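26 again on the Junmont queue this morning, so I had a long tea and time to write this up properly for once. July 26, 2025, notebook for the pause-trimming work, Ekberg tabletop set.

Where I'd got to: the policy trained on the full demo set has a habit of stopping. It does a perfectly decent reach, gets itself somewhere sensible over the table, and then just stays there until the episode times out. No drift, no wobble, the commanded actions go to nearly zero and that's your lot. Turning up the action scale does nothing useful (nearly zero times a bit more is still nearly zero, which I could have worked out without spending a night of compute on it).

My hunch last time was that it had learned this from us. When people teleoperate in the sim they stop to think. They let go of the controller to scratch their nose, or they've reached the far side of the table and can't remember what the instruction said. The recorder carries on through all of it. So we've got a lot of frames saying "arm is up in the air, nothing is happening, the right thing to do is nothing", and the policy sees one observation at a time with hardly any history. Once it's in a state where the demonstrator was having a think, it has no way of knowing that the think is over.

So I went and looked. There are 1794 demos in the set as it stands. I wrote a quick pass that takes the end-effector speed and the gripper command, and flags a stretch as a pause if both stay flat for longer than a short window. 197 demos came back with at least one long pause in them that wasn't at the very start or the very end. Fewer than I expected! I'd have bet on a lot more. But they are long when they happen, and they bunch up in the same part of the workspace, high up and to the left, which is exactly where the trained policy likes to park itself. I got quite excited about that and made a plot far too big to paste in here. It's in the shared folder under pauses, the one with the horrible colours.

Note on starts and ends. Nearly everybody pauses at the start because the recorder begins before they do, and at the end because they're reaching for the stop key. The end pauses I've left alone on purpose. The policy does need to learn that it should stop when it's done, and when I trimmed those in a test run it finished the job and then went back and fiddled with it. Put a thing down, picked it up, put it down. Very funny for a minute or so.

What I changed, for whoever picks this up:

Mid-episode pauses get cut out and the two sides stitched together. Because the arm is hardly moving during a pause the join is nearly seamless, but I still blend a few frames either side so there's no step in the target. I used the Muñoz smoother for that, default settings, having wasted an afternoon discovering that my own settings were worse.

Start pauses get cut down to a few frames. I did try removing them entirely and the first action came out jumpy.

A pause with the gripper in the middle of closing isn't a pause. My first version cut these and it was a disaster, because the arm is still while the fingers close and that stillness is the whole point. It lifted off before it had hold of anything. If you see somebody's old branch where grasping has gone peculiar, check the date on the filter.

Waiting for a drawer to settle also isn't a pause, although I can see an argument the other way. In the sim the drawer joint has a bit of slop, and a good demonstrator lets it come to rest before going for what's inside. I've kept those for now by checking joint velocity on anything articulated. It's a slightly ugly check. It reads the sim state directly, so it won't carry over to real data, and we'll have to think of something else when we get there.

For the comparison I trained the Dunmont policy twice, once on the set as recorded and once on the trimmed one. Same architecture, same number of gradient steps, same image augmentation. I did two seeds each, which I know isn't enough, please don't write that in the margin again. Then I rolled both out on the layouts we've been using for debugging. The one I keep coming back to has the grey cabinet on the right with its top drawer out, the blue and white plate close by it, the dark caddy over on the left, and the mug, bowl and little orange ball nearer the front. It's got a good mix of things to bump into, and the reach out over the caddy takes the arm into the bad region.
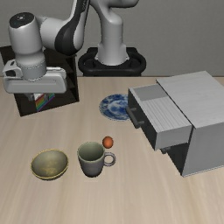
Does trimming the pauses only help because it makes the demos shorter?

Shorter demos explain a small part of it at most, as far as I can tell. I made a control set where the same amount of material was taken out of moving stretches, by speeding them up slightly, with the pauses left in. The policy trained on that set got about the table a bit quicker and then parked in the air just as often as the original did.

That control was the thing I'd been putting off, so I'm glad it's done. It was a pain to build. If you drop frames at random the motion gets choppy, so I resampled along the path and recomputed the actions from the new poses, and then had to go back and fix the gripper timing because the resampling had smeared it. I think it's fair now. I replayed a handful of the sped-up demos open loop to check that they still did what they were meant to, and one knocked the ball off the table. I looked at the source demo for that one and it was a very near miss there too, so I've let it stand.

Result, then. The trimmed policy parks far less. On the debugging layouts the difference is obvious without any statistics at all, you just watch the rollouts side by side. On the full evaluation I'd like the remaining jobs to come back before I write down a number, because last time I wrote down a half-finished number it ended up on a slide. The two seeds agree in direction but not in size. One of them is much better than the other and I've no idea why yet. Same config file, I diffed it.

Things that didn't get better: it's still poor at the drawer handles. It comes in at a shallow angle, catches the bar with the side of a finger, and pushes when it should be hooking. That's nothing to do with pauses, I think that's camera coverage. From the main view the handle is dark against a shadowy cabinet front whenever the light is where we've got it, and there are very few pixels to go on. Might be worth rendering with a lower light for a batch and seeing if the handle behaviour shifts. Cheap to try, and the relighting script already exists if somebody can remember which repo it's in.

Something that got slightly worse: when it does miss a grasp, the trimmed policy is quicker to carry on as though it had succeeded. Makes sense to me. Some of the pauses we cut were people noticing they'd missed and working out what to do, and the recovery move afterwards is still in there but the lead-up to it has gone. I wondered about keeping any pause that's followed by a second approach to the same object. That means labelling approaches, and I don't fancy doing it by hand. Maybe a distance-to-object trace would do it.

Also had a go at the lazy alternative, which is to leave the data alone and down-weight low-motion frames in the loss. It half works. It stops the parking but the grasp timing goes woolly, same reason as above, the fingers close while the arm is still and those frames get down-weighted along with all the rest. You can add an exception for gripper frames and then an exception for drawers, and by then you've rebuilt the filter inside the loss function where it's harder to look at. I'd sooner have a trimmed copy on disk that I can replay.

Storage: the trimmed set and the speed-up control are both on Junmont next to the original. I haven't overwritten anything. Please don't regenerate the index without asking, the loader caches it by folder name and will cheerfully give you the old one.

To do next:
Wait for the rest of the evaluation jobs.
A third seed for both, and probably more after that.
Pause window sweep. The current value came from me squinting at a histogram.
Try the lower light for the handle problem.
Ask whether the next batch of Ekberg demos can be recorded with a hold button, so demonstrators can stop the clock when they want a think. Would save all this.

Queue's moved a bit while I've been typing. Off to kill the duplicate job I submitted by mistake last night.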